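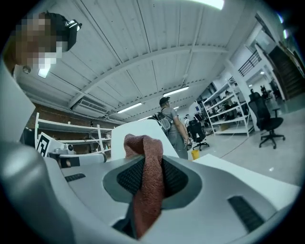 Figure 7.1 A reddish-brown towel bunched up in a hand-held gripper.

Chapter 7
Can It Do the Dishes Yet?

I wash dishes every night, and every night I have the same thought: I've been promised a machine for this since I was a kid. We have a dishwasher, sure. But the dishwasher doesn't clear the table, or scrape the plates, or figure out that the big pot won't fit unless the colander goes on the top rack. I do all that. The machine gets the easy part (hot water, a locked door, an hour of peace) and I get the rest.

That split is what this chapter is about. In Chapter 6 we looked at machines that do one job in one spot, over and over, and do it really well. Now we're going to turn them loose on chores, in homes and on shop floors, and see how far they get. My short answer is "further than I expected, and not as far as the ads say." The long answer takes about thirty pages, and I hope you'll argue with me along the way!

Before you read on, get a piece of paper and write down every chore you did yesterday. Include the dull ones, like moving a coat off a chair so you could sit down. When I ran this with a class in April, one student handed in a list of 40, and she swore she'd had a lazy day. Keep your list. You'll need it in Section 7.3, and again for the project at the end.

7.1 What counts as a chore?

For this book, a chore is a job that somebody has to do again because the world keeps undoing it. Floors get dirty, shirts get worn, the bins at the end of a packing line fill up. I like this definition because it puts the kitchen and the shop floor in the same bucket. Sweeping up metal chips under a lathe is a chore. So is wiping down a lunch table.

Chores have some things in common that make them rough on machines. The starting point is different every time. The objects are often soft, or wet, or half hidden behind something else. And "done" is a matter of opinion. My idea of a clean counter and my mother's idea of a clean counter are two separate engineering specifications, and I've only ever met one of them.

Compare that with a welding robot. The part shows up in the same place, it's stiff, and somebody has written down in numbers what a good weld is. Welding is hard for people and fairly comfortable for machines. Folding a fitted sheet is, well, hard for everybody, but a patient ten-year-old can still get a towel into a neat square, and that's a job that has eaten up years of very smart people's time.

7.2 The wiping problem

Let me pick on wiping for a while, because it sounds like nothing. Say you've finished lunch and there are crumbs on the table. You grab a rag, you press just hard enough, you go around the salt shaker, you catch the crumbs with your other hand at the edge. You could do it while talking on the phone. Now try to write out instructions for it. How hard is "just hard enough"? What if the rag folds under itself? What if there's a spot of dried jam that doesn't come up on the first pass and you have to decide whether it's jam or part of the wood?

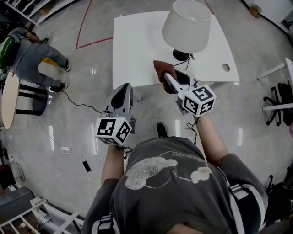 Writing the instructions out by hand is one way to go, and for a long time it was pretty much the only way. The other way is to have people do the chore and let the machine learn from the record of it. The trick is getting a record the machine can use, and a bare human hand is a poor match for a robot with two fingers. So you let the person work with the same sort of fingers. Look at the right-hand gripper in Figure 7.2, holding a brown cloth against the near edge of the table, and think about what your own hand would be doing there. You'd probably spread your palm and let all your fingers share the work. With a gripper you get a pinch. Then there's the lamp standing on the same table, with its cord running over the top toward the near edge. A cord is a nuisance to wipe around, and a person deals with it without a second thought. Do you lift it? Push it along? Wipe up to it and start again on the other side? Every one of those is a choice the machine will have to make too.
Figure 7.2 Two hand-held grippers and a cloth at the edge of a white table.

Try it yourself. Take a pair of kitchen tongs in each hand and wipe your desk with a dishcloth. Don't clear the desk first. Time yourself, then do it again with your hands. I was a good deal slower with the tongs, and I knocked over a pencil cup both times.

7.3 Two stories from the floor

I'll come back to two cases throughout the chapter, so let me introduce them quickly.

Grandley is a commercial laundry that tried a folding machine called the Luvow. On flat towels it was great. It folded 1,538 of them in its first week, and the staff were glad to hand that job over. Then came the bathrobes. Robes have sleeves and belts, and the belts wander off into other robes. After 20 days the laundry moved the machine to towels only and put people back on robes, and that's where things still stand.

Painemal is a small furniture shop that wanted something to tidy its benches overnight. They bought a rolling arm, the Flikside, and gave it a list of 145 items to put away. It learned most of the hand tools. Sandpaper, rags and half-used tubes of glue were another matter, and the crew got into the habit of clearing those up before going home.

Take out your chore list now. Mark each line T if it feels like a towel and R if it feels like a robe. If you can't decide, put a question mark and bring it to class, because those are the ones I want to talk about first.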